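## 4. Lending, Taping, and the Growth of a Repertoire

The dance bands that worked the coastal halls left few commercial recordings, and most of what is known about their repertoire comes from tapes made by listeners. Earlier studies treated these tapes as poor substitutes for studio work. We use them here as a source in their own right, with the Kirkolero collection as the main body of evidence.

The collection came together through a lending circle that began with 6 members. Each kept a handwritten list of the tapes he or she owned and mailed a copy to the others every April. A member who wanted a tape sent a blank one with return postage. Copies were made on home equipment, often from other copies, and the lists note the generation of each tape where the owner knew it. By the time the circle stopped, the lists named nearly 4,000 separate song performances, though many of these are the same performance under different titles.

We worked from the 316 tapes that survive in playable condition. Each was transferred once at its marked speed, and the pitch was then checked against the accordion, the only instrument in these bands whose tuning did not change from night to night. Tapes that ran more than a quarter tone sharp or flat were corrected. Song titles were taken from stage announcements when these could be heard and from the lists when they could not.

### 4.1 Set order

The order of songs is the most stable feature of the tapes. Savolainen, the band with the largest number of recordings, opened with a fast polka in almost every case and moved to a waltz before the first announcement. Tangos came in pairs. A request was usually played right after the pair and before the break, so that requests tend to cluster in one part of the night. Mernis, who shared two members with Savolainen for several seasons, followed the same plan but placed the break earlier.

Halonen has argued that set order was fixed by the hall owners, who sold coffee during the break and wanted it at a set time. Our tapes give this view partial support. The break falls within the same ten minutes at the larger halls, but at the smaller ones it moves freely, and the pairing of tangos holds in both.

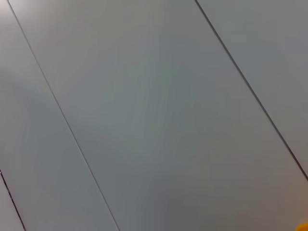

*Margit Strömberg*

**Figure 4.** Pale gray paneling, with narrow dark seams between the strips.

### 4.2 Songs that entered through the audience

A second group of songs cannot be traced to any printed sheet or record sold at the time. We found these by comparing the stage announcements with the dealers' catalogs held at Vimero. Most are local songs with new words, and in several cases the singer thanks a person in the hall for bringing the tune. The song then returns on later tapes, at first with a hesitant accompaniment and later with a full arrangement including an introduction.

The clearest case is a slow waltz that Savolainen first played as a request. On the earliest tape the bass player misses the change to the relative minor both times. Four tapes later the change is secure, and the accordion has added a short run leading into it. Mernis took up the waltz the next season with the same run, played a third higher. No written arrangement has been found, and the two shared members are the likely route.

Listeners followed these changes closely. The margins of the lists contain remarks such as "better ending" and "old words," and members asked for a certain version by the name of the hall. Santeri Peltonen, who kept the longest list, marked a preferred version for 200 songs. His choices favor later performances in the case of waltzes and earlier ones in the case of polkas, which the bands tended to play faster as the years went on.

### 4.3 Limits of the evidence

The tapes favor the bands that members liked. Groups that played mainly for private parties are nearly absent, and so are the first songs of many evenings, which were lost while the recorder was being set up. Opening numbers are therefore counted only where applause or a spoken welcome comes before the music. Tape length also matters. Where the end of a side interrupts a song, we list the song but leave it out of the comparison of endings in Section 5.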